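Section 3. Setting up your Gresto keyboard

Before you start, clear a flat place on the desk and have the cable from the box near you.

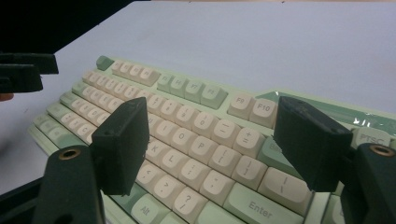 Please read the whole section one time before the first step. The work is short, but some steps are easier when you know what comes next.

3.1 Placing and connecting

1. Lift the keyboard out of the tray with both hands. Hold it by the case and do not pull on the keycaps.

2. Put it on the desk with the Escape key at the upper left. All rubber feet should touch the surface. If the keyboard rocks, check that no piece of packing is stuck under it.

3. Remove the clear protective film from the case. Start from one corner and pull slowly, flat along the case. Look also above the function row, a strip can stay there and it is easy to miss.

Caution: Do not use a knife or a screwdriver to lift the film. Scratches on the case are not covered by the warranty.

4. Push the cable into the socket at the back until it stops. Then connect the other end to your computer.

5. Wait until the computer finds the keyboard. No driver is needed. If nothing happens after 40 seconds, take out the cable and try a different port.

3.2 Checking the keys

1. Open any text program and press every key once, row by row. Each letter should appear one time only.

2. Press F1 to F10 and the other function keys. What they do depends on your computer, so it is normal when some of them show no reaction in a text program.

3. If a key feels loose, press its cap straight down with your thumb until it clicks.

Note: The two keycap colors are only for the look. A green function key works the same way as a cream one, and you may exchange caps of the same height as you like - use the wire puller for this, never your nails.

3.3 If a key does not answer

Take off the cap and look at the switch. Blow away any dust, put the cap back and test again. When the key is still dead, write to Aitana Lorente at the Gresto help desk and give the form number 3422 together with the name of the key. Please keep the box until the check is finished.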